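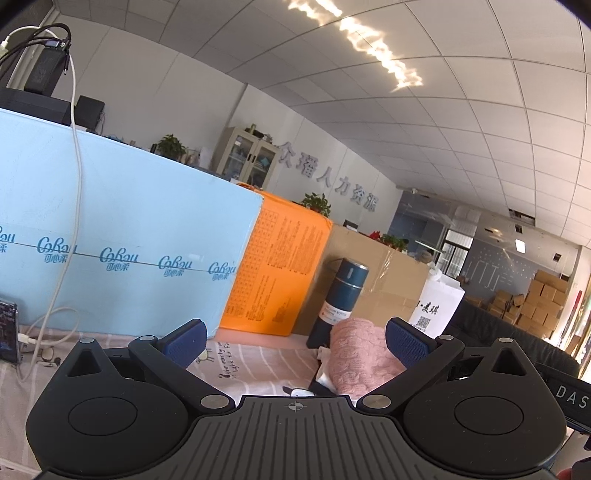 March, 4:40 pm
Eleri Llewellyn, textile bench, Comorville

Second round with the Fuvero wool wash. Eifion Lougher wants a yes or no on whether we switch the whole knitwear repair service over to it. I'm writing down what I have before he talks me into a yes.

The label claims less shrinkage and less pilling than ordinary detergent. Less than which detergent, at what temperature, on what yarn? It doesn't say. I wrote to the supplier in Zarulside and got back the same leaflet I already had, with a nicer cover.

What I did: 26 swatches, all knitted on the same machine from the same cone, a wool blend in plain stockinette with a four-stitch cable up the middle. Half went in with Fuvero and half with our usual soap. Same drum, same short cycle, dried flat on the rack by the window. Marked squares before washing, measured with the steel ruler after. James did the measuring and I did the washing, and he wasn't told which pile was which. I'd like to say that makes it blind, but the Fuvero swatches smell of lemon and he has a nose.

Shrinkage across the width: no difference I would put my name to. Both piles pulled in by about the width of the pencil line, and James's two readings of the same swatch disagree by nearly as much. Lengthwise, Fuvero looks very slightly better, until you take out 2 swatches that were cast off too tight and should never have been in the set. Then it's gone.

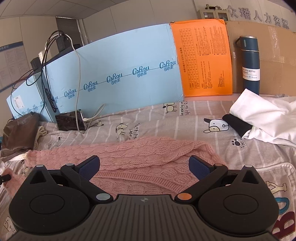 Cables are the trouble with all of this. The crossed stitches hold the fabric in, so a cabled piece starts narrower than the plain knitting on either side of it, and after a wash it relaxes at its own pace. If you measure across the cable you get one story, and if you measure beside it you get another. The leaflet photo shows a flat jersey square. Of course it does. Next time I want all-cable and all-plain swatches kept separate, and I want the plain ones measured first.

Pilling: rubbed each swatch on the felt block, 82 strokes, which is where the counter on the old rubbing rig sticks. (Eifion, it needs a new spring. I have said so before.) Then sorted them by eye under the north window. I put the Fuvero pile ahead. James put the soap pile ahead. We swapped seats, did it over and each changed our minds on more than a few. I don't trust eye grading on anything with a halo to it, because fuzz that has lifted evenly looks like softness and fuzz that has balled up looks like wear, and the line between them depends on what you had for lunch.

Softness: skipped. Everyone who handles a warm swatch says it's soft.
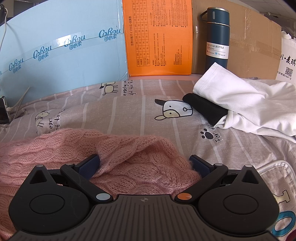
Cost, for Eifion: at the dose on the bottle we would get 62 washes out of a drum of Fuvero. The old soap goes a good deal further. The supplier says you can halve the dose in soft water. Our water is not soft, and if half works then I'd like to know why the label says whole.

One thing in its favor: it rinses out faster. The last rinse was clear on every Fuvero load, and the soap loads still had a little foam. Could be that I was heavy-handed with the soap. I pour that by habit and measured the other one with the cup, so that comparison is no good until I do both with the cup.

To do:
- weigh both doses, no pouring
- bind off loosely, same hand for the whole set
- ask for an unscented bottle
- two people grading in different rooms, no talking
- fix the spring

Answer for now is no change. The old drum is still a third full anyway.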